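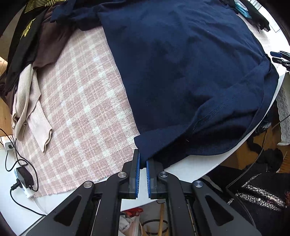 What makes one knit garment keep its shape while another sags after a season? Most of the difference comes from the yarn and from how tightly the loops are set. A firm knit made from well-twisted yarn springs back after it is pulled. A slack knit made from soft yarn stretches easily and stays stretched.

Print this page | E-mail this page

CHAPTER 4
Knit Fabrics and Their Care

In Chapter 3 we looked at woven cloth, in which two sets of yarns cross at right angles. Knit cloth is built from loops. Each row of loops hangs from the row before it, and the fabric can stretch even when the yarn itself cannot. A column of loops running up the cloth is called a wale. A row running across is called a course.

The simplest knit is jersey. It has a smooth face and a slightly rough back, and its cut edges curl. Rib knits alternate face and back wales, so they pull in at rest and open out under tension. Cuffs and neckbands are often made in rib for this reason. Fleece-backed knits carry an extra yarn on the wrong side, which is brushed to raise a soft nap.

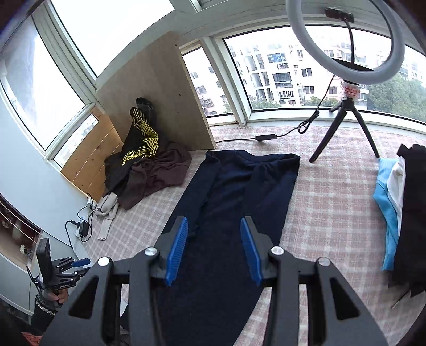

Page last changed: June 2020

Long-sleeved tops are a good place to begin the study of wear, and you will use one in the first exercise. Lay the top flat and leave it for 30 minutes before you measure. Record the width of the chest, the width of the neck opening, and the length of each sleeve. Wash and dry the top as its label directs, lay it flat again, and repeat the measurements.

Our running case in this unit is the Sirow mill, which knits jersey for two customers. Gredetti buys a light cloth for summer shirts. Riis buys a heavier one for work clothes and asks for a tighter loop. Both cloths are cotton, and both leave the same dye house. In the January trial the mill cut 26 samples from each cloth and washed them together. The Riis cloth shrank less in length — a result you should be able to explain by the end of Section 4.3.

Dark colors need separate attention. Dye that has not bonded to the fiber can rub off or come out in the wash. Navy and black are dyed to a deep shade and carry more dye than pale colors, so loose dye shows sooner. Rubbing tests are covered in Section 4.5.

Terms to know: wale, course, jersey, rib, nap, relaxation shrinkage.

4.1 How a Loop Is Formed begins on the next page.

Comments (0) | Shares (30)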